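How to Freeze Ripe Bananas for Baking

Reading time: 2 min

I love a freezer full of bananas! Ours hold enough for winter muffins, and getting them in there takes one short evening (less if Kenna Skinner comes over to help peel).

Start with fruit that is heavily freckled but still holds together. Green ones freeze hard and never get any sweeter, so leave those on the counter a few more days.
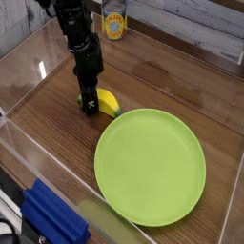
Peel every banana before it goes near the freezer. I skipped this once and spent a whole morning picking at icy black skins with a butter knife. Slice them into thick coins, line a baking sheet with parchment, and spread the coins out so they don't touch.

Freeze for two hours, until the coins are firm all the way through.

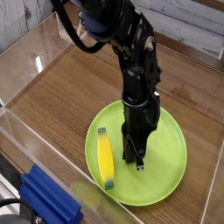 Then tip them into freezer bags, press out the air, and write the weight on the front. My muffin recipe takes 320 grams, so that's what goes in each bag, and I can grab one without thinking!

To use them, thaw in a bowl for 40 minutes and keep the brown syrup. Stir it right into the batter, it's the best part.
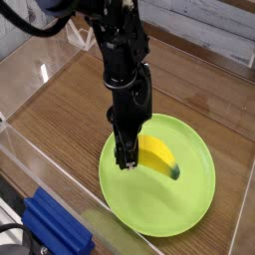
A yellow toy banana on a lime-green plate.

Bags from October are still great in spring.

Related
Marion Dunbar's Oat Muffins
Freezing Berries Without Clumps
Which Flours Keep Longest

Contact | © Innes Kitchen Notes | Back to top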